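4. Setting up the bench and the first two-arm job

This section covers the Benotent two-arm kit once both arms are bolted down and powered. It replaces the quick-start card, which promises a working hold in 10 minutes. We at Grevenport have never managed that, and the card leaves out most of what goes wrong. Allow a morning.

You will need the kit, the Ayaaba control software already installed on a laptop, a plain pale table, and the parts you mean to handle.

4.1 Check the wrist cameras

1. Switch on both arms and wait for the status light to stop blinking.
2. Open Ayaaba and choose Views. Each wrist should give a live picture.
3. Open and close each gripper once from the menu, with nothing between the fingers.
4. Look at both fingers in the wrist view. They should come in from the two sides and lean towards the middle. If you can see only one, the camera bracket is twisted. Loosen it, turn it and tighten it again.
5. Swing the wrist slowly from side to side. Anything close to the lens will smear while the arm is moving. The sales sheet calls the picture "clear at all speeds". Treat that as a hope, and judge a part only after the arm has stopped.
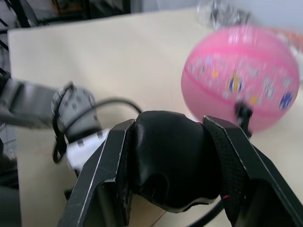
4.2 Lay out the table

1. Measure between the arm bases. The kit expects 52 cm. The software will accept other values without complaint and then miss the part, so use a tape measure and don't trust the tick on the screen.
2. Wipe the table. Marks that won't come off can stay, but see 4.5.
3. Put spare parts along the back edge and keep the middle free for the job itself.
4. Run each arm to its Ready position at the lowest speed. Keep one hand near the stop button.

Note: the card shows a bare table with one cube on it. We have yet to meet a customer who wanted to pick up one cube.

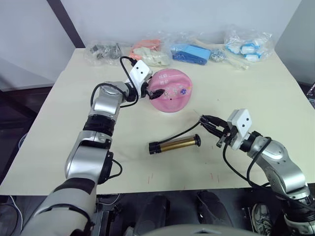

Cable slack is where this kit gives the most trouble, and the guide in the box gives it a single line. The arm cables need enough length for the wrist to turn fully and no more than that. Check any lead on the job itself too. A thin one lying across the table towards the part, as it does between the right gripper and the brass-coloured cylinder, is easy for a finger to pick up on the way past. Ayaaba doesn't know that cables exist. Move each arm through its whole path by hand guide before you let it run, and watch the lead, not the gripper.

CAUTION: Do not reach over the table to free a caught cable while the arms are live. Press stop first.

4.3 Teach the two-handed hold

1. Choose New Task, then Both Arms.
2. Guide the right gripper to the top end of the part and press Save Point.
3. Close the right gripper. Start at force level 3. The default is 7, and it marked our softer parts.
4. Guide the left gripper to the lower end, close it, and press Save Point again.
5. Lift both arms together with the Pair button. Do not lift one and then the other, whatever the card says.

If the part twists as the second gripper closes, open that gripper and bring it in more squarely. Lowering the force as well seldom helps.

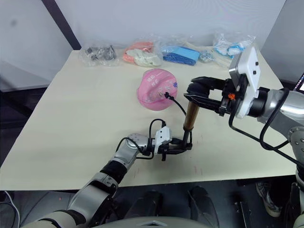 6. Hold the position for a slow count of five. If either arm drifts, delete the last point and save it again.
7. Run the task at low speed several times before raising it.

Note: Ayaaba shows a "confidence" figure after each run. We have seen it go up after a dropped part. Ignore it until someone at Benotent can explain what it measures.

4.4 Fit the Ollon finger pads (optional)

The Ollon pads are sold separately and are said to suit "any shape". On round parts they do grip better than the bare finger. On thin flat parts we could not tell the difference, so try the kit without them first.

1. Press stop and open the gripper fully.
2. Fit a pad to the inner face of each finger, rough side out.
3. Close on a round part. Both pads should touch it at the same height.
4. If the part has a screw on it, turn it so that the screw faces the wrist camera and is clear of both pads. 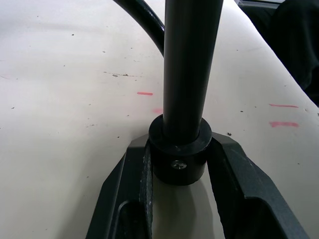

Black collar held from both sides, with the screw head facing forward.

4.5 If the camera finds things that aren't there

Scuffs and coloured marks on a pale table can be picked up as parts. Go to Views, then Filter, and raise the smallest size until the false outlines go. Our unit arrived with this set to 3,812, with no unit given anywhere in the papers. Write down your own starting value before you change it, as the Reset button does not bring it back.

Save the task under a new name before going on to section 5.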